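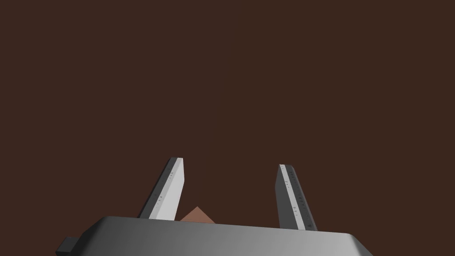

Still Folding My Own Towels

Posted February 14, 2025

My dishwasher is 7 years old and remains the smartest thing in my kitchen, and I'm including myself before coffee. I bring this up after another week of people forwarding me articles that say the household robot is nearly ready. My brother-in-law sends the most. He has already decided which closet his will live in.

I've been spending my evenings in a simulator called Plarnstead, which lets you practice on a pretend gripper before you go and break a real one. You get two fingers, a brown surface, and a small clay-colored block. The job is to pick up the block. There are no socks in it, no cat, no toddler moving the block while you think. I figured I'd have it done by dinner and be on to laundry by the weekend.

I am not on to laundry.

The first evening I wrote what I thought was a perfectly sensible set of instructions. Go over the block, go down, close, go up. A child could follow it, and a child would also look at the block while doing it, a step I had left out. My gripper closed with great confidence on air and lifted the air very smoothly.

So then you add the looking, and the looking has its own problems. With the camera riding behind the gripper, the hand blocks a good part of what the hand is supposed to be reaching for. You get a little peak of block sticking up past the gray housing, and you have to guess the rest of it from that. I lose my keys under my own hand fairly often, so I had some sympathy.
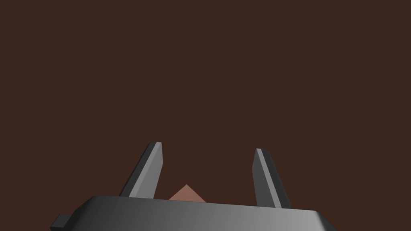

I complained about all this to Perihan Ersoy, who used to work on packing lines and has more patience for machines than I do. Her take is that the shop floor got robots first since the shop floor was willing to change for them. You bolt down the table, you fix the lights, every part comes in facing the same way. Try asking your family to do that with the silverware.

I ran a longer batch after that, with the block starting in different spots. Out of 915 tries, 795 ended with the block off the surface, and I was thrilled until I imagined those were my wine glasses. I don't know anyone who'd keep a dishwasher that dropped things at that rate. I do know a few people who would keep the teenager, but he's harder to return.

Can machines do the chores yet? Some of them, if you count the ones in boxes. The washer washes. The vacuum goes around and gets stuck under the same chair. Picking up one thing you've never seen before, off a messy counter, and putting it where it goes is another matter, and I haven't gotten as far as the counter.

In March I want to try two blocks. Until then the towels are in the dryer, and they've been there since yesterday.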